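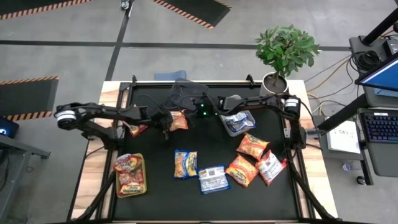
Two-arm sorting table: gripper drops foil snack packets halfway to the bin. More force or different fingers?

Last updated in July
3 min read

I am building a two-arm sorting table in a shared workshop. Both arms are bolted to the side rails and work inward over a matte black top. The job is to pick small noodle packets off the surface and put each kind in its own bin. Parallel grippers, hard printed fingertips, controller is a Plusel board running stock firmware.

Picks from the open table succeed most of the time. The failure is in transit. The packet slides out of the fingers during the swing toward the bin, nearly always when the arm decelerates. I raised the grip force setting from 178 to 377 (raw units, no calibration to newtons) and it made little difference, except that some packets now come out creased. Should I keep raising the force or replace the fingertips?

3 comments

ANSWER 1 (accepted, 12 votes)

Replace the fingertips and put the force back to 178. A sealed packet is a bag of air and crumbs with a slick skin. When you squeeze it harder the contents move away from the contact area, and you end up pinching a wedge that wants to push itself out. The creases point to the same thing.

What works on my table:

1. Soft pads, 2 mm silicone sheet, glued over the full finger face. Rough up the printed plastic first or the glue lets go.
2. Wider fingers. Narrow tips let the packet rotate around the grip line, and rotation starts most drops.
3. Grip across the middle of the body. Do not take it by the crimped end seal unless the packet is wedged in a heap and there is no other access.
4. Lower the deceleration limit on the wrist and elbow joints. Leave acceleration alone at first, so you can tell which change did what.

Do 1 and 4 before you reprint anything. Wipe the pads with alcohol when the grip starts to fade. Dust from the top is enough to ruin silicone.

Also check cable slack at both wrists. On my build (second Plestitz frame, short rails) the loop went tight at full reach and gave the gripper a small jerk that looked exactly like a bad grip. Run the swing slowly with nothing in the fingers and watch the loop.

ANSWER 2 (4 votes)

Agree on pads. Adding one point about the pick itself. Packets lying back side up and packets lying face up can need different heights, depending on how the back seam sits. If you use a single pick height for both, one group gets a shallow grip. I store two heights per product and let the camera choose. If the camera cannot tell front from back on a shiny wrapper, move the light before you touch the model. Glare off foil was most of my error.

For packets piled in a bin this does not help much. I never got good numbers there.

ANSWER 3 (0 votes)

I just use suction cups. Kaplan sells a kit, Primilico has a cheaper one but the hose fittings are a different thread. Suction is fine on flat boxes, have not tried it on packets.

Comment on answer 3: It leaks on crinkled film. You need a bellows cup and a lot of flow, and the pump is loud for a shared shop.

Comment on answer 1, from the asker: Pads on, force at 178, deceleration cut by half. No drops in transit on the last run. Cable loop on the left arm was too short as well, now rerouted. Still losing a few at the bin rim, will post that separately.

Shares: 12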